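Weighing the shopping, month three
February 2021

I started logging our food shopping in December, mostly to settle an argument with Rasa about how much of it is packaging. The method has changed twice since then, so the early figures should be read with some care. 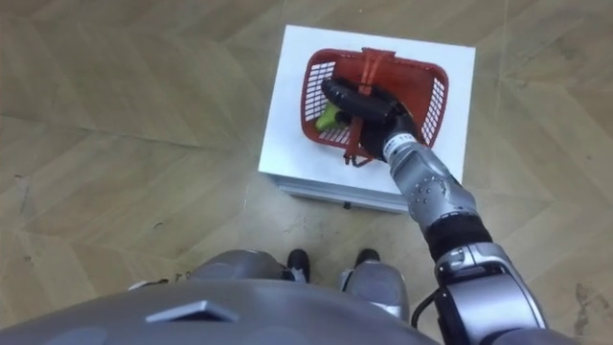

The first version used the bathroom scale. It reads in steps of 100 g, which is fine for potatoes and useless for a packet of yeast. I replaced it with a flat kitchen scale that reads to 1 g and takes up to 5 kg. Anything heavier gets split into two loads and added up afterwards.

Each item is weighed twice: once when it comes into the house, and again as an empty wrapper, rinsed and left to dry overnight. The difference is the food. I compare that with the printed net weight, where there is one. Loose vegetables from the market at Grerby have no wrapper, so they get a zero in that column.

The log now has 229 entries. Total packaging so far is 2,307 g, and glass makes up well over half of it. Rasa buys pickled beetroot in jars that weigh about 300 g each with the lid on. We reuse the jars, which raises the question of whether they count. I have left them in for now and marked them with a J, so they can be filtered out later.

Povilas Adomaitis wrote after the last post to ask about drift. I check the scale each morning against a bag of coins that should come to 44 g. It has been 1 g out on two mornings, both when the kitchen was cold – the boiler had been off overnight. I haven't corrected for this. One gram matters for a sachet and not for a cabbage.

The weakest part is still the drying. Plastic film holds water in the folds, and a crisp packet weighed too early came out heavier than it should have. I now cut film open and peg it flat. Cardboard is worse, so it doesn't get rinsed at all, only brushed.

Next month I want to separate the Mirkby deliveries from what we carry home ourselves. The delivery boxes go back with the driver, so they have never been on the scale, and I need to decide how to enter them.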